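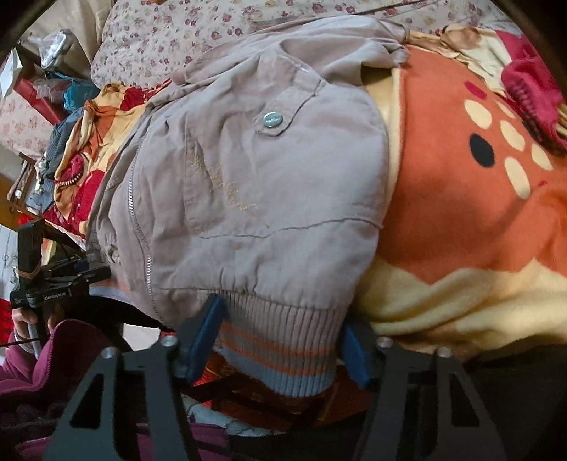

The Flindale Reading Residency will open its applications for the coming year on Nov 14, 2020, the library's board of trustees has announced. The program offers readers, writers and independent scholars a private room and full use of the collection for stays of one week to three months. Residents are housed in the former schoolhouse at the north end of the property, where the upstairs rooms are kept cool to protect the older bindings. Guests are asked to bring a warm layer for the evenings; a cotton jacket with a zipper, worn over a sweater, is enough for most of the year. Bed linen and towels are provided.

The residency was established to give visitors unbroken time with the library's holdings in natural history, farming and regional travel. The collection now stands at 3000 volumes, of which 1179 came from the estate of the surveyor and book collector Slamet Hutapea. The Hutapea books include county atlases, field guides and a long run of pamphlets on river navigation. They were shelved in August and may be consulted in the Yusof Room, which has six desks and a map table. Items from this part of the collection do not circulate.

"Mr. Hutapea bought books to use them outdoors, and many carry his notes on weather and road conditions," the trustees said in their statement. "We expect that residents will find the margins as useful as the printed page."

Eight places will be offered in the coming year. Four are open to applicants in any field, two are reserved for teachers, and two are set aside for residents of the county. A stipend of $1000 will be paid for stays of one month or longer, and $2000 for stays of the full three months. Travel costs are not covered. The Skasodach cabin – a single room beside the creek, with a wood stove and no telephone – will again be available to one resident at a time between May and September.

Applicants should send a letter of no more than two pages describing the reading they intend to do, together with the name of one reference and their preferred dates. A finished project is not required. Letters may be left at the front desk or submitted through Votport, the library's online application system. Those selected will be notified by mail.

The reading rooms remain open to day visitors by appointment while residents are present.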